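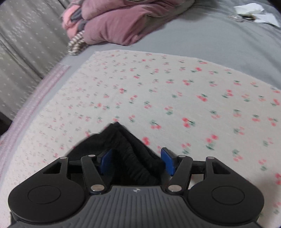 衣物整理图集:卧室、床面与衣柜

2025年3月9日

这一页收的是春季换季时卧室整理的过程。整理的地方是Bamton一套两居室里朝北的那间卧室,房间不大,一张双人床、一个两门衣柜、一个五斗柜,窗下还有一条窄长凳。衣柜是七年前搬进来时买的,从Jastari家居店订的货,层板可以调高低,这次调了两块。

我们习惯把所有要整理的东西先放到床上。床面平,高度合适,站着叠不用弯腰,叠完的直接按去处分堆。灰色床单用来垫底比较方便,浅色和深色的布料放上去都看得清,线头和掉毛也容易发现。

整理用了一个周末的下午和第二天上午。下面按类别写,每一类一两段,供以后换季时对照。

一、印花布料

樱桃印花那块布是米色底,红色小樱桃配绿叶。薄的印花布单独叠,不跟厚衣服压在一起,不然折痕很深,拿出来还得再熨。

叠法是先把整块摊平,用手掌从中间往两边推,把褶子推到边上,然后对折两次,再卷成筒。卷好的布竖着放进抽屉,图案朝上,找的时候一眼能认出来。

二、黑色衣物

黑色的东西最容易混。叠好以后只看得到一个边,长袖、短袖、薄裤子看上去都差不多。以前是全部堆成一摞,要找哪件就得从头翻到尾,翻完一摞就散了。

现在的做法是先抖开,领口或裤腰朝同一个方向,再按厚薄分开。薄的放上层抽屉,厚的放衣柜下层。两堆之间不留混放的地方,拿不准厚薄的,一律算厚的。

黑色布料粘毛。叠之前用滚筒粘一遍,正反面都要粘,口袋翻出来看一下。上一季有一条裤子口袋里留了纸巾,洗完以后整筒衣服都是白屑,后来清了很久。

三、床单和被套

床单一共留了四套在用,其余的洗净收进真空袋。收纳袋是在Molefe日用批发买的,大号,一只能放两套被套。抽气以后厚度大概是原来的三分之一,能平放进衣柜顶层。

每套床单和配套的枕套放在一起,枕套当袋子用,把床单、被套叠好以后全部塞进其中一只枕套里。换床品的时候拿一包就够,不用分头去找。

有松紧边的床笠不好叠。把四个角套在一起,放平,把松紧边往里收,再折成长方形。折不到很整齐也没关系,塞进枕套以后看不出来。

四、毛衣

毛衣不挂。挂久了肩膀会鼓出两个尖,下摆也会变长。全部平叠,袖子往后折,下摆往上折两折,成一个方块。

厚毛衣放最下面,每摞不超过六件,再高就容易倒。薄开衫放最上面,早晚还要穿,先不收。

起球的在收之前处理掉。用的是普通的剃毛器,布面绷紧了再剃,袖口和腋下最多。剃完拿到阳台上抖一抖,再叠。

防虫用的是樟木条,每层放两根。去年的木条已经没什么味道了,用细砂纸磨掉表面一层,又能用一季。

五、外套

冬天的长外套先送洗,取回来以后把干洗店的塑料罩拆掉,在通风的地方挂一天,再换成无纺布的罩子。塑料罩不透气,不建议一直套着。

挂外套的衣架换成了宽肩的。从Skultley网店买的,一包18只,用掉了大半,剩下的放在柜子侧边备用。细铁丝衣架这次全部清走。

外套按长短挂,长的靠左,短的靠右,右边下面就空出一块地方,正好放得下两个收纳箱。

六、袜子和小件

袜子全部倒出来配对。配不上的先放在一个纸盒里,过两个星期还找不到另一只,就拿来擦窗槽。

配好的袜子不要把袜口翻过来包成一团,时间长了袜口会松。两只叠齐,对折,竖着插在分格盒里。分格盒是用鞋盒剪的,高度比抽屉矮一指,推拉不会卡。

围巾、帽子、手套放同一个箱子。围巾在下,手套用夹子夹成对,帽子最后放,里面塞一团软纸撑住。

七、抽屉和层板

抽屉清空以后先吸尘,再用拧干的湿布擦,敞着晾到完全干。角落里的灰用旧牙刷刷。五斗柜最下面那层滑轨有点涩,擦了一点蜡烛,现在顺了。

垫纸换了新的。裁的时候四边各少留一点,太满会翘边。以前用过带香味的垫纸,衣服上的味道散不掉,这次换成没有味道的白纸。

衣柜中间那块层板往下调了两格,上面的空间刚好放毛衣。调层板的时候要把四个托都摸一遍,确认插到底。

八、清出来的衣物

清出来的分三袋。还能穿的洗净叠好,送到小区的回收点;领口松了但布料还好的,剪成抹布;破得厉害的直接处理。

判断标准比较简单:去年一整个冬天没有穿过,今年也想不起来要穿的,就不留。正装和雨衣除外,这两样本来用得就少。

抹布剪成差不多大小,纯棉的放厨房,混纺的放卫生间。T恤的下半截最好用,没有缝线,也没有印花。

九、花费

这次一共花了295元,包括真空袋、衣架、垫纸和无纺布罩。剃毛器和樟木条是原来就有的,没有算进去。

如果连衣柜一起换,看过几款,都要1,000元以上,尺寸也不一定合适,所以没有换。

十、下次换季

夏天的薄被和凉席还在储物间,七月以前拿出来晒。到时候床品再换一轮,真空袋留着继续用,先检查封口有没有漏气。

标签已经贴在收纳箱的短边上,写了类别和季节,用的是铅笔,改起来方便。箱子放回去的时候,有标签的一面朝外。

厨房和储物间的图集另开一页。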